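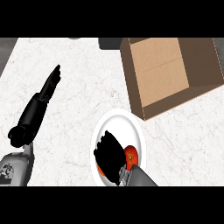 A simulated kitchen task from Rollora: one hand at the plate with a tomato, the other waiting over the counter.

Rollora says its robots can now clear your plate. Read the small print first

Sunday, March 16, 2025

Rollora, the software firm that sells ready-made training packages for two-armed robots, has put a new kitchen bundle on sale and is promising buyers a 97 percent success rate at moving food and small household items from one place to another. The number is printed large on the product page. What it refers to is printed a good deal smaller.

The bundle is called Skikitero. It comes with a simulated kitchen counter, a set of virtual objects, a control program that has already been trained on them, and a year of updates. The company is aiming it at small labs and at catering equipment makers who want to try out robot hands before they spend money on real ones. Prices are given only on request, and Rollora did not answer when we asked for one.

According to the technical notes, every trial behind the 97 percent figure took place in simulation. Tomatoes in a simulator do not bruise unless somebody writes the code for bruising, and Rollora confirmed by email that Skikitero does not include it. A piece of produce squeezed hard enough to split would still be scored as a success if it ended up in the right spot.

"They are grading their own homework, on paper they also made themselves," said Ruan Modise, who tests automation equipment for the kitchen supplier Pretorius. Modise has had a trial copy since last month. He ran the same tasks with the objects moved a short distance from their starting positions and with the lighting changed. In his runs, success fell to 41 percent.

Rollora disputes that result. A spokesperson said the trial copy "is not meant for out-of-range layouts" and that customers on the full plan can retrain the program for their own counters. The retraining tool is sold separately.

There is also the question of what the second arm is for. The bundle is marketed as two-handed, but of the tasks on the published list, only 3 need both hands at once. In the others, one hand does the lifting while its partner holds still. A buyer could reasonably ask why they should pay for a matched pair of many-fingered hands when one simple gripper might do most of the list.

Modise does give the product some credit. The simulator installs without trouble, he said, and the hand models bend where they ought to. He would be happy to use it for teaching. He would not use it to decide on a purchase.

Rivals have made similar promises. Jusedar launched a counter-clearing package last August with a headline figure of its own, then dropped the figure from its website without comment. That package is still for sale.

Rollora says tests on physical robots are under way with 2 partners, neither of which it would name. It has not said when results will be released, or whether the people running those tests will be allowed to publish them. The company also declined to share video of a real arm doing any of the listed jobs, saying the footage was "not final."

Skikitero is available now by annual license. Refunds are not offered once the software has been activated.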